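How to Find Out What Your Gadgets Are Costing You in Standby Power

I put this off for years. I knew in a general way that things left plugged in use a bit of electricity even when they're "off," and I had decided it couldn't amount to much. Then one November the bill came in a good deal higher than I liked, and my neighbor Assunta Fontana lent me her plug-in meter and told me to go around the house with it before I blamed the furnace. It took me an evening and a pot of tea, and I'd be glad to walk you through it.

What you'll want: a plug-in energy meter (mine is a Bastus, bought after I had to give Assunta hers back, but any one that reads down to a tenth of a watt will do), a pad of paper, and your latest electric bill.

First, look up your rate. It's on the bill somewhere, usually on the second page in small type, given in cents per kilowatt-hour. Mine is 16 cents. If yours has a delivery charge listed separately per kilowatt-hour, add that in too, or your numbers will come out looking nicer than they should.

Next, pick a place to start. I'd go with wherever the TV lives, as that's where things tend to pile up. Unplug one item, put the meter in the outlet, and plug the item into the meter. Turn it on, let it finish starting up, then turn it off the way you normally would with the remote or the button. Now wait. A lot of equipment keeps humming along for several minutes after you switch it off, and if you write down the first number you see you'll be way over. I give everything eight minutes, and the cable box gets longer.

Write down the watts, and go on to the next thing. Don't bother with the refrigerator this way - it cycles on and off, so it needs a full day or more on the meter, and that's a separate project.

Once you have your list, the math is easy. Take the watts, multiply by 24 hours, multiply by 365 days, and divide by 1,000. That gives you kilowatt-hours for the year. Multiply by your rate and you have dollars. My old stereo receiver was drawing 7 watts doing nothing at all, and that works out to a little over 61 kilowatt-hours, or just under ten dollars a year. For a stereo I play at Christmas!

Then decide what to do about it. Anything you rarely use can simply be unplugged. Things you use together can share a power strip with a switch, so one press takes care of the lot. Leave the router alone, and anything that records or updates overnight. Please don't plug one strip into another, and keep space heaters off strips altogether.

I go around again every fall. Things creep back in, chargers especially.
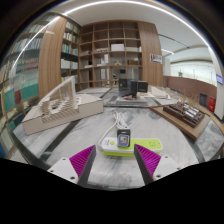
Power strip with a small device plugged in at the middle.

Shares: 16 | Comments: 8
Contact Cyrill Aigner | © Skakix Home Notes | Back to top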